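By Saoirse Moriarty
2024-06-19

Quick one this time, hay is being cut and I have 200 bales to get under a roof before the rain. But there was racing and some of you have been asking.

Kedlow first. The filly Wokora won the sprint, her second start, won it easily enough that the rider had a look over his shoulder at the furlong pole and then sat still. She missed the kick a bit. Did not matter. Went up the inside of the tiring leaders, clear inside the last hundred yards. Ground was quicker than the trainer wanted and he nearly took her out at lunchtime, walked the straight twice before deciding. Glad he did.

She goes to the six furlong race next if she comes out of it sound. Legs were cool this morning, ate up. No plans past that, and no, I dont know about next year.

Rokau in the long handicap – disappointing. Drawn 19, never got in, four wide all the way down the back. Finished mid pack and was not knocked about once the chance had gone. The stewards asked about the run and noted the explanation. He wants a smaller field and a bit of cut in the ground. There is a mile and a half race at Kedlow in a few weeks that might do, otherwise he gets a break and comes back for the autumn.

Mac Giolla had the day's longest priced winner with an old gelding who hadn't won since December the year before last. Lovely to see. He is ten now and got a bigger cheer coming back in than the favorite did in the feature. Beaten at the quarter pole, I would have said, and then he just kept finding. Short head. The photo took forever.
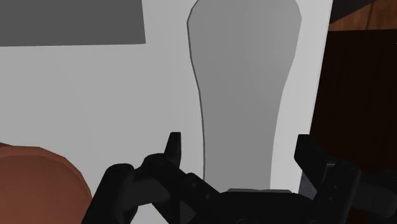 Tall and pale gray against white. Computer render.

Owners' morning. We are doing it again, gates at 8, first lot out at half past. Coffee in the feed room, somebody please bring milk. Park along the top fence and NOT by the horse walker, we had a van stuck there last time and it held up second lot. Dogs stay in cars. Kids welcome if they can stand still when horses go by.

You will see Wokora walk out but she won't gallop. Rokau will do a steady canter up the hill. The two year olds are mostly at the stage of learning to go in a straight line so be kind.

Shares: 4 left in the unnamed bay colt by the same sire as the filly. Bigger than she was at this age and a lot lazier. Nice mover, takes everything in. Not going to see a track before the back end of the season so if you want quick action he isnt for you. Training bills go out monthly as usual, and the new rate starts with the next one – letter was in the last newsletter, ask if you did not get it.

Also the badge situation. Each share gets one badge on race day, thats the track's rule and I can't change it. If you want a second one tell me at declaration time, not in the car park. Kedlow has been good about it so far but they had 200 people through the owners' gate for the feature and ran out of wristbands.

Farrier is in all next week. Two of the youngsters getting their first set of racing plates, the rest just trims.

Entries for the next meeting close at noon, will text the group when weights are out. Back to the hay.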